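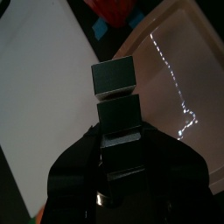
Cunstead Robotics Short Course
Handout 6: Learning from a wrist camera

Last session we let the arm plan everything from a fixed overhead view. Today the policy gets its pictures from the wrist, and I think this is where the course gets really fun! The method is plain behaviour cloning: record people doing the task, then train a network to copy the action that went with each picture.

Why blocks?

Dark cubes are a lovely test. They look nearly the same, their edges are faint, and the fingers hide part of whatever they hold. A policy that has only learnt "go to the coloured thing" has nothing to go on. In our Jatska set there are some 1000 recorded runs, with 40 kept back for testing.

What the network sees

Look at the seams first. Four dark cubes run in a rough column over a white cutting board, with the finger tips either side of it. The pale edges carry most of the useful signal - the faces are close to black. Notice too the small gap under the top cube, which is just the sort of detail that vanishes if you shrink the picture too far.

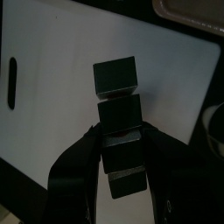 Predicting short chunks

Copying one action at a time lets small errors pile up. Instead we predict 6 actions, carry out the first 2, then look again. Try other splits in the Markolwood notebook and plot the finger path for each. The jerky ones are easy to spot, and well worth a look!

Reading for next time: the Gilbert notes, sections on chunk length and drift.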